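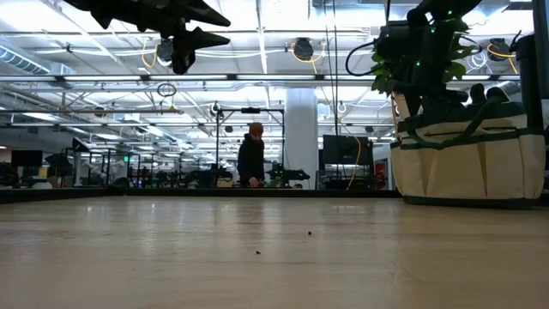
Wiping a table is a useful first test for anyone asking whether a machine can do household chores yet. The job needs no tools beyond a cloth, it takes a person a few seconds, and it fails in ways that are easy to score. The hard version has very little dirt in it. Two small dark crumbs on a pale wooden top, with streaks of reflected light running along the grain, are a harder target than a spill, and a plant in a fabric bag standing on the same table takes away part of the free path.

This page covers how to set up and score a crumb-clearing test on a two-arm bench system. It assumes the arms are already calibrated and that you can replay a recorded motion.

What you need

A table with a plain top. Crumbs of dark bread crust, 5 mm or smaller. One folded cotton cloth. One obstacle that does not slide when brushed. We run the Urncombe controller with the Zemgate logging package; other controllers will work if they record joint position and gripper force on the same clock.

Step 1. Set the surface height

Lower a closed gripper until it touches the bare wood at each corner of the work area and once in the middle. Save the five heights. Tabletops sag, and a cloth pressed against a wrong height either skips or drags.

Step 2. Fix the lighting

Leave the overhead lights on and record a pass with no crumbs. Anything the detector marks in that pass is glare or grain. Raise the threshold until the marks are gone, then place one crumb and confirm it is still found. If it is not, move the camera before touching the threshold again.

Step 3. Block out the obstacle

Draw the keep-out volume by hand. Leaves are thin and move when touched, so depth data will give a ragged outline. Include the full spread of the foliage, the container, and any handles that hang down the front.

Step 4. Run the wipe

Start beyond the farthest crumb and pull toward the near edge in overlapping strokes. Hold the press force constant. Do not sweep side to side – crumbs roll out from the ends of the cloth and end up where the arm has already been. Finish by folding the cloth inward before lifting.

Step 5. Score it

A run passes if no crumb remains on the table, none is on the floor, and the obstacle has not moved. Record time separately. A crumb pushed to another spot is a fail.

Results so far

Our log from the Solís bench holds 1,081 runs. Of the last 600, 147 failed. Most of the failures were crumbs stuck to the lifted cloth that dropped during the return move. Detection misses came second, nearly all of them on the brighter streaks.

That puts table wiping in the "works with supervision" group. The arm can clear a known table. It cannot yet be moved to a different kitchen without repeating steps 1 through 3, and those take longer than wiping by hand for a month. Loading a dishwasher and folding shirts remain further off on the same hardware.

The Zoltesach cloth holder, which clamps all four corners, is due for testing in July. The scoring rules will stay the same.

Last updated May 28, 2025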